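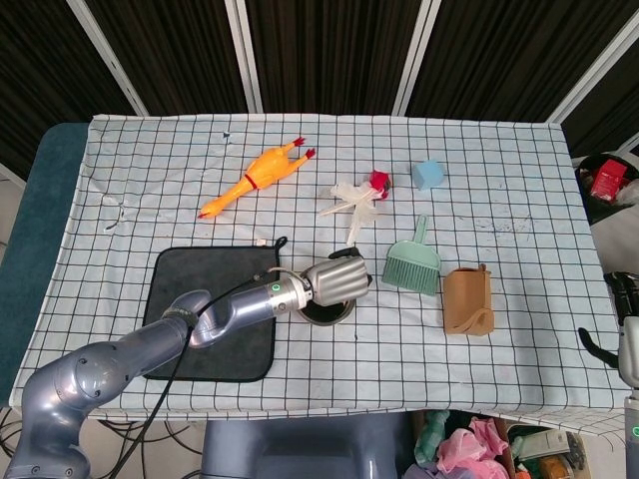 Hosdale Household Notes, No. 31, page 2

My white tablecloth with the black grid has had a hard life, and the right side shows it. Faint smudges everywhere! I'd been scrubbing the whole thing every time, which wore me out and did the cloth no good.

Signe Bakke set me straight. Clear one patch at a time, brush off the crumbs, then dab with a little dish soap in cool water. Dab, don't rub. The black lines are handy for keeping track of where you've been — I do a few squares, move the paper bag along, do a few more.

I keep the dustpan brush right on the table while I sort (mint green, so I can find it). Always brush before you wet anything, or the dust turns to paste. Small scraps go straight in the bag.

Toys are another story. The orange rubber chicken gets a wash in warm soapy water and a good rinse, but anything feathery or frilly stays well away from the bowl. A soft dry paintbrush is plenty for those.

Oh, and put a dark cloth mat down under whatever might drip. Mine goes in with the towels afterward, no softener.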